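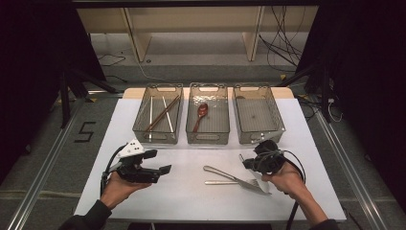

Brunton Public Library Writers' Circle

The Cutlery Question

In January the Eletti company offered me 2,165 dollars to find out whether a machine could put away my forks. This was more than the forks had cost, and more than I had made from writing in the previous decade, so I put on a dark sweater and took the bus to Hullia.

Hullia was the name of the building. It had once sold carpets, and it had kept one for itself, a gray one. The people there wore lanyards and spoke of Ada in the tone my aunt used for a niece at medical school. Ada was going to do the dishes. Ada was going to fold. Ada had not, so far, done or folded anything, and that was where I came in.

"You sort the silverware," said the woman with the tablet. "Ada learns from you."

"Is Ada here?"

"Ada's upstairs."

I looked up, as one does. There was a ceiling.

She gave me a pair of grippers to hold, one for each hand, and asked me to forget that I had fingers. This is harder than it sounds. I have had fingers all my life and have come to lean on them. With the grippers I had the touch of a lobster that had read an article on manners. I went for a fork. The fork moved over. I went for it again, and it slid in under a knife and stayed there, like a cat under a bed.

"Great," said the woman, and wrote something down.

"I didn't get it."

"No, that's great. Ada needs to see that."

I was to do this 600 times before the end of the month. Knives, forks, spoons, chopsticks of wood and chopsticks of metal, each to its own basket, and then out onto the table again so that the next person could have the pleasure. My mother would have wept. She had tried for eighteen years to get me to empty one dishwasher, and all she ever needed to do was attach a cable.

By the second week I had opinions. Wooden spoons were decent company. Forks were vain. The metal chopsticks I regarded as a personal enemy, for they rolled, they pinged, and they had no side a person could take hold of. I began to dream about them. In the dreams they were upstairs with Ada, laughing.

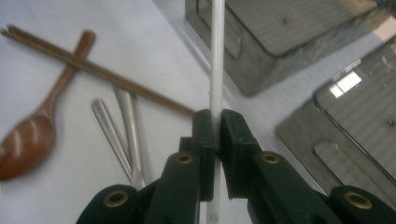

I also began to improve, and I wish I could say this was good news. I could close the jaws on a thing as thin as a drinking straw and feel, or believe I felt, the moment when it gave up. I did 30 in a morning, then 80 in a day. At home I caught myself reaching for the salt with my thumb and forefinger stiff as pliers. My husband asked me to pass the bread and I said "Ready," waited for the tone, and passed it very slowly, so that it could be learned from.

"Are you all right?" he said.

"Again?" I said.

On my last afternoon they took me up to meet her. I had brushed my hair. Ada turned out to be two arms on a post, with a table in front of her much like mine, and a man in socks who kept saying that it was an early version. He poured out the silverware. Ada considered it.

Then she reached for a fork. The fork moved over. She went for it again, a little to the left, with a small huffy tilt of the wrist that I knew very well, for it is mine, and before that it was my mother's. The fork went under the knife. Ada stopped. She drew back both arms and held them near her chest, and I swear she was about to say that she would do it later.

"She's been doing that," the man said. "The stopping. We don't know where she gets it."

I said I couldn't imagine.

He started her over. This time she did the spoon, beautifully, and laid it in the middle basket as if putting a baby down. It took her four minutes. The man in socks had tears in his eyes. I did too, though some of mine were on account of the four minutes. I was thinking of Thanksgiving.

"And the metal chopsticks?" I asked.

He looked at the floor. "We're thinking of next year for those."

I signed for my check at the front desk and took the bus home. The sink was as I had left it. I stood before it for a time with my sleeves down, waiting for someone to hand me something, and then I called up the stairs, just in case.

"Ada?"

"Who's Ada?" said my husband.

I told him she was the new girl, that she was very promising, and that until she started the knives were his.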